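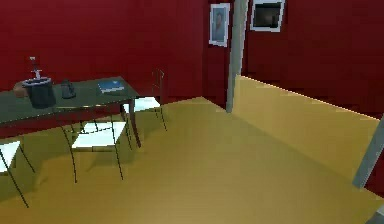

Cimana Approves Equipment Plan for Indoor Service Robots

Purchases to follow simulation testing; first orders expected in May

Cimana has approved a two-stage plan for buying mobile service robots for its meeting and reading rooms. Under the plan, candidate machines will be tested in simulated rooms before any purchase order is signed.

The simulation work has been awarded to Itden, which is building the test rooms under the project name Alarcón. One of the rooms has a long green-topped table with white-seated chairs, a yellow floor, a tall grey column and a low raised platform. Suppliers will be asked to show that their machines can plan a route between the table and the platform and keep clear of the chair legs.

The test program covers 1,472 simulated runs in 70 room layouts. Results will be scored by Cimana's purchasing office and shared with each supplier before final bids are due.

Funds for the second stage, which includes the machines, charging equipment, spare parts and staff training, will be released only after the scores have been accepted. Maintenance will be bid separately. Suppliers must quote a fixed price for the full service term and list all software fees.

Ikia will review the bids for compliance with building access and floor load rules. Its review does not replace the safety inspection required at delivery.

Bid documents, including the room files, are available on request from the Cimana purchasing office. Questions must be submitted in writing.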